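Stagecraft and Pit Forum > Opera and Music Theater > Surtitles

Thread: Surtitle cue timing for a fast ensemble finale

ynwosu_titles
We open a two-act comic opera in May. I'm calling surtitles from the booth off a marked vocal score. The Act 1 finale has 244 cues in the current file and the stretta is unreadable at tempo. Seven singers, four different texts at once, and the conductor takes it faster every run. Software is Plivovis, two-line display over the proscenium. How are people cutting this kind of thing?

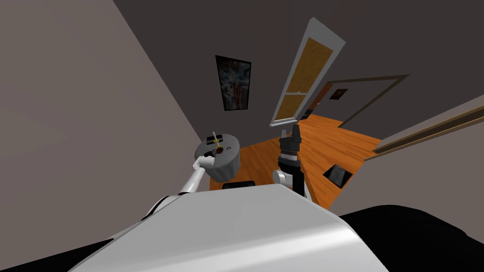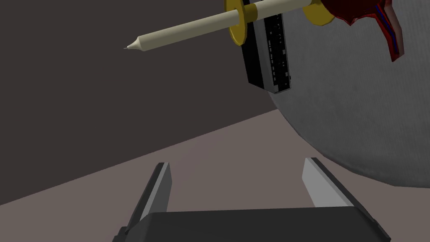
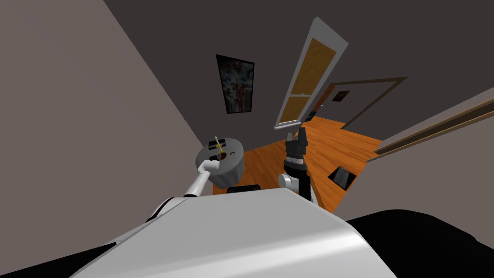 Re: Surtitle cue timing for a fast ensemble finale

pitrail
244 is too many for one finale. Once the stretta starts, put up one title per text, first time through only, then go to black. The repeats carry no new information and the audience should be watching the stage.

Re: Surtitle cue timing for a fast ensemble finale

dolline_user
Disagree with going to black. In our house people assume the system has failed and they start looking up at the booth. I hold the last title until the next harmonic change and then clear it on a two-second fade. We run Dolline, but Plivovis has the same fade setting under output.

Re: Surtitle cue timing for a fast ensemble finale

pitrail
A held title that no longer matches who is singing is worse than a blank screen. The subscribers get used to blanks by the second scene.

Re: Surtitle cue timing for a fast ensemble finale

K. Jabłońska
I prepared titles for the same kind of finale at the Raudsepp last season. Notes from that file:

Minimum display time was 11 beats at the stretta tempo. Anything shorter got merged with its neighbor or dropped.

Simultaneous texts: two speakers at most, one per line, with a leading dash. The other voices are usually commenting on the same situation and can be paraphrased in a single title before the ensemble starts.

Cue placement goes on the breath before the phrase, not the downbeat. For comedy I go later, so the laugh doesn't arrive ahead of the singer.

Number the cues from 100 at the start of each act. If the director adds a cut you can renumber inside the act without touching the rest of the score.

On blank versus hold, I used blanks in the stretta and holds in the slow section before it. Nobody complained about either.
Kazimiera

Re: Surtitle cue timing for a fast ensemble finale

ynwosu_titles
Thanks. The 11-beat rule alone takes out most of the patter section. Does it survive a conductor who pushes?

Re: Surtitle cue timing for a fast ensemble finale

K. Jabłońska
Mostly. Mark three or four cues as optional in a different color and skip them live when the tempo runs. Check first that Plivovis lets you jump without flashing the skipped title. The older version didn't.

Re: Surtitle cue timing for a fast ensemble finale

elorel_booth
It does now, with preview turned off. With preview on you get a flicker on the side screens.

I would also ask for a piano run with the conductor beating at show tempo before locking anything. Rehearsal recordings are no use for this, ours were all slower.

Re: Surtitle cue timing for a fast ensemble finale

ynwosu_titles
Piano run is booked for 4:30. Going with blanks in the stretta and paraphrase before it. Will post the cue count after the dress.
Yetunde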